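SSH login alerts after moving the jump host to Trurnuron
Plutbridge user forum > Logging and detection
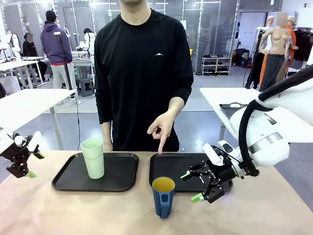 Two trays, a green cup and a dark blue mug on the bench.

hexley_p
Since the move on Tue 18 March the failed login rule fires all night. 1,252 alerts before breakfast, all from the same two internal addresses. Threshold is the default. Do I raise it or exclude the addresses?

Yanling Xiong
Neither yet. Check which account names are being tried. If it is one service account, it is probably a stale key in a scheduled job.

hexley_p
One account, svc-sulari. The job retries every few seconds.

mortlock
Exclude the two addresses and move on. Internal noise.

Yanling Xiong
I disagree. An excluded address is where you would want to sit if you were guessing passwords from inside. Rotate the key, fix the job, leave the rule alone.

mortlock
In theory. We had 3,162 of these in September and the on-call staff stopped reading them. An unread alert is no better than an exclusion.

guo_fan
Group by source and account with a one hour window. You get one alert with a count, and a new account name still opens a separate one. Works with the Guo parser, not tested on the older one.

hexley_p
Grouping is on. Key still to be rotated, the Sulari owner is on leave until Monday.

mortlock
Then disable the job until Monday.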